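Cleaning cloth

A cleaning cloth is a piece of fabric used to wipe, dust or polish a surface. Most household cloths are cotton, microfiber or a blend of the two. Cotton takes up water well and stands up to hot washing, while microfiber picks up fine dust when used dry.

Cloths are sold in many colors, and pale blue is common. Some kitchens give each color its own task to keep germs from spreading.
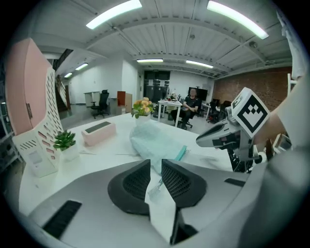
Care

Cotton cloths can be washed at 60 °C. Microfiber is washed without fabric softener, which coats the fibers and makes them less absorbent. Both should dry fully before they are put away.

See also
Dishcloth
Chamois leather
Paper towel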